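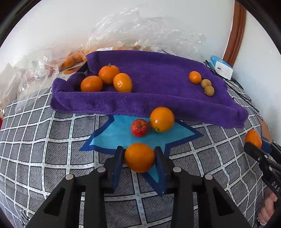 Automation at the Kendis sorting floor

Kendis is a fruit packing business in the town of Isia that supplies mixed fruit boxes to shops and offices. Since its purchase of a robotic sorting system named Clolatent, it has been cited in trade talks as a case of automation that "works with staff." The claim is disputed, mostly by the staff. The system has been credited with faster sorting, though the firm's own account of the gains has changed more than once.

Background

Before automation, Kendis employed 39 people on its sorting floor. Sorters worked in pairs, one picking and one checking, and moved between fruits as orders required. The work was paid by the hour, and a sorter who knew several kinds of fruit earned a small skill bonus. Management described the job as repetitive and hard to hire for. Former sorters have agreed with the first part and pointed to the wages as an explanation for the second.

Clolatent was sold to the firm by Sandoval, a supplier of handling equipment. The contract covered two robot cells, with an option for more. Sales material promised that the cells would learn "from the hands of your best people," a phrase that later turned up on a banner in the break room and stayed there until July.

Teaching by hand

The system is trained by demonstration. A worker holds a gripper with two fingers, closes it on a piece of fruit, moves the fruit to its place and lets go. Recordings of many such moves are used to build the program that later drives the arms. Oranges and apples make up most of the practice fruit, with smaller kinds such as longans mixed in. Practice pieces are commonly set out on towels or shaped cloths, which give the fruit a soft surface and mark out where it should go.

Demonstration work was at first given to the most experienced sorters, in shifts that began at 7 a.m. It was presented as a step up. The pay rate did not change, and the skill bonus was suspended on the grounds that demonstrators were not sorting. Merike Pētersons, a sorter who spent 12 weeks on the task, wrote in the staff newsletter that she had been asked to slow down, keep her wrist straight and stop turning the fruit to look for soft spots. "They wanted my hands without my habits," she wrote. "The habits were the part I was good at."

Her complaint points to a real limit of the method. A sorter with bare hands feels weight and softness through the skin. A hand-held gripper passes on much less of this, and whatever the worker feels through the handle is missing from the record unless a sensor captures it. The Kendis tools had no such sensor in the fingers. Supporters of the system replied that cameras could judge ripeness well enough. Bruised fruit continued to reach customers, and a manual check was put back at the end of the line.

Effects on jobs

Kendis has stated that nobody was dismissed because of Clolatent. This is accurate in a narrow sense. Nine sorters left during the first year and were not replaced, and several others were moved to shorter contracts. The remaining staff took on new duties, among them clearing jams, wiping lenses and laying out fruit for demonstrations. None of these appeared in the original job descriptions, and a request to have them added was under review when the second cell was installed.

Ilze Kuusk, who managed the floor during the change, defended it in a talk to other packers. She noted fewer complaints of sore backs and said that younger workers liked the recording sessions. Asked whether sore wrists had been tracked as well, she said they had not.

Ownership of the recordings

The Sandoval contract lets the supplier reuse recordings made at Kendis to improve products sold elsewhere. Workers were told of this after the sessions had started. They receive no payment for reuse, and the recordings carry a shift code in place of a name. Pētersons and others asked for a share or, failing that, a right to withdraw their own sessions. The firm answered that single sessions could not be removed from a trained program, and left the question of payment to a later round of talks.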